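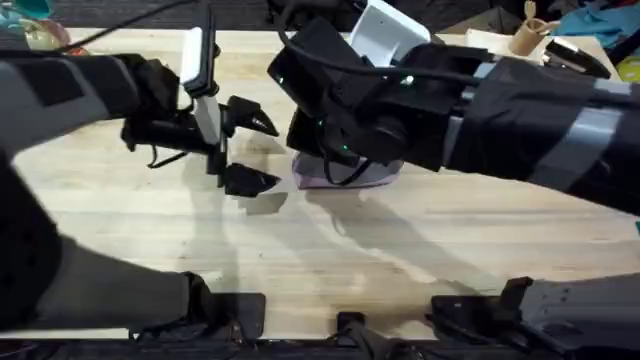 Section 2. Getting your paper petition into Jinard

By now you should have an account and a petition page with a title on it (if you haven't, go back to section 1, I'll wait). This section covers the signature sheets you collected on paper, which Wester Town Council accepts alongside the online ones as long as they're uploaded properly. You don't need a scanner, as a phone does the job perfectly well, but do think about what you lay the sheets on. A light wooden tabletop with a pale blond grain, like the one at the top of the page, is lovely and flat but very close in tone to white paper, and Jinard has to find the edges of each sheet before it can read anything. Put a dark towel or a big sheet of black card down first and it'll find them much faster!

I wrote these steps while putting through our own petition to keep the Graster Road crossing, with 1,378 names on it, so I've made most of the mistakes already.

Before you start

Have these next to you:
- all your signed sheets, in any order
- the petition reference from your confirmation email (starts with WTC)
- your phone, charged, with the Jinard app signed in
- a pencil for numbering the sheets

Photographing the sheets

1. Number every sheet in pencil in the top right corner. Do this even if you've only got a handful. Jinard reports problems by sheet number and otherwise you'll be flicking through the pile going "is it the one with the coffee ring?"

2. Open your petition in the app and tap Add paper signatures.

3. Type in the petition reference, with the dashes. The app won't put them in for you.

4. Lay one sheet down and hold the phone flat above it. Wait for the green outline to settle on all four corners, then tap Capture. If the outline keeps jumping about, turn off the lamp behind you, as it's usually your own shadow.

5. Check that the petition wording at the top of the sheet is in the picture. The council needs to see what people were signing, and a sheet without the wording gets refused however neat the names are.

6. Tap Next sheet and carry on. When you've finished, tap Save batch.

Note: Save batch keeps your sheets on the phone. It doesn't send them anywhere. I closed the app at this point, made dinner feeling very pleased with myself, and had to come back to it the next morning.

Caution: don't photograph sheets through plastic wallets. The glare wipes out whole rows.

Checking the names

7. Tap Review. Each row shows the bit of handwriting on the left and Jinard's guess on the right. Tap any guess to correct it. It copes well with block capitals and badly with joined-up writing, and it had real trouble with my own surname (Altıntaş, with the dotless i). You can press and hold a letter on the keyboard to get the accented ones.

8. Look at the postcodes especially. Only people who live, work or study in Wester count towards the total, and a wrongly read postcode will drop a perfectly good signature.

9. If somebody has signed on paper and online, leave both in. The council's system matches them up and counts one.

10. Rows you really can't read should be marked Unclear. Please don't guess! Marking a row unclear just leaves it out of the total, and a made-up name can hold up the whole petition while it's checked.

Sending it off

11. Tap Submit batch and leave the app open until you see the receipt. On a slow connection this takes a good while.

12. Take a screenshot of the receipt. It gets emailed as well, but mine went into junk.

13. Keep the paper sheets somewhere safe until your petition has been heard. Democratic Services can ask to see the originals.

What happens to the total

Your petition page shows two figures, Received and Accepted. Accepted is the one that matters. At 400 accepted signatures you can ask for a debate at full council, and below that you get a written reply from whichever committee looks after the subject. The button for requesting a debate only appears once you've passed the line, so don't go hunting through the menus for it beforehand (I did).

If Received goes up and Accepted doesn't move, give it a couple of working days before you ring anyone. If it's still stuck, email Sunita Garg at Democratic Services with your reference and the numbers of the sheets you're worried about.

Caution: the sheets have people's home addresses on them. Once your receipt has come through, delete the batch from your phone under Settings, then Stored sheets, and check your photo backup too.

Section 3 covers booking your speaking slot.

Ekrem Altıntaş, last updated 2025-11-07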